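Catriona Chisholm has folded the same tea towel 28 times since lunch. She holds a gripper in each hand and works the jaws with her fingers, and every fold is recorded for Anato, the Itgate firm that wants a robot to do the job by January.

"The first 20 were poor," she says. "You have to slow down and stop using your wrists so much."
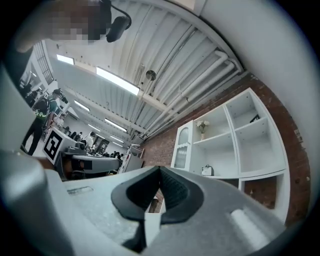 A hand-held gripper with its ridged black finger pad, under the strip-lit ceiling at Itgate.

Gillespie Rankin, who runs the training work, has 808 recordings so far. He used to have staff steer the arm by remote control, but a single fold took 2 minutes and people got tired. Doing it by hand is quicker.

Bad attempts are kept as well. Humaira Pirzada goes through them each evening and marks where the cloth slipped. Tomorrow they start on pillowcases.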